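The Long Way Around a Loaf of Rye

Wednesday, December 21, 2022

I had my first proper slice of Irstead rye standing up, in my coat, with butter so cold it had to be laid on in slabs. I've been thinking about it ever since! It was dark and a little sour, with a crust that fought back, and I finished the heel of the loaf before I'd even found a chair.

The baker is Špela Babić, and her shop, Molta, sits on a side street you would walk straight past if it weren't for the smell. She opens at seven and closes when the shelves are bare (on Saturdays that can be well before lunch). There is rye, there is a seeded wheat loaf, and there is a flat onion bread that she makes only when she feels like it. I've managed to catch the onion bread exactly once.

What I love about rye is how stubborn it is. Wheat dough stretches and bounces and makes you feel clever. Rye sticks to your fingers, the bowl, the tap and, in my kitchen, one of the cabinet handles. You can't knead it into shape, so you stir it, scrape it into a tin, smooth the top with a wet spoon and leave it alone. Špela leaves hers for 3 hours in winter and less when the bakery is warm, and she judges it by the little holes that open up across the top.

"If I see pinholes, I go," she told me. "If I see craters, I was on the phone."

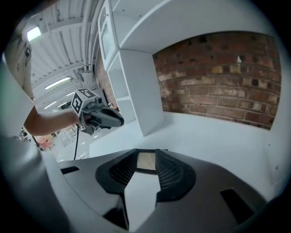
The starter came from her aunt, who kept it in a jam jar behind the stove for 29 years and fed it whatever flour was cheap. Špela has since moved it to a lidded bucket and a strict diet of whole rye from the Lazarević mill, up the valley. I drove out there in September, just after the harvest, and came home with flour in my hair and far too many bags in the trunk.

It's a wonderful place, noisy and sweet-smelling. The stones turn slowly so the flour stays cool, and you can rub it between your fingers and feel the bran in it, like fine sand. They grow an old tall rye called Etness in the two fields behind the mill. It falls over in a strong wind and yields much less than the modern kinds, and the family keeps planting it anyway, mostly for the flavor, which is closer to malt and walnuts than anything I'd call grainy.

I should say something about waiting, as it's the part I was worst at. A rye loaf is gummy on the day it's baked. It needs a full night wrapped in a cloth, and two nights is better. My first one I cut open after an hour and it glued itself to the knife! The second I hid from myself in the laundry room, and by the next evening it sliced cleanly and tasted of something.

My own recipe is still a work in progress, but for one small tin I use 1000 grams of dough in all, a bit less than half of it starter, with a spoonful of molasses and plenty of caraway. The oven starts as hot as it will go and comes down after ten minutes. Špela thinks the caraway is a mistake. I've tried it her way, and we have agreed to disagree, though I noticed she took a second piece.

She'll be baking right up to the holiday this week, with 46 loaves already promised and the onion bread, she says, a definite maybe. I'll be at the door at seven with my own bag.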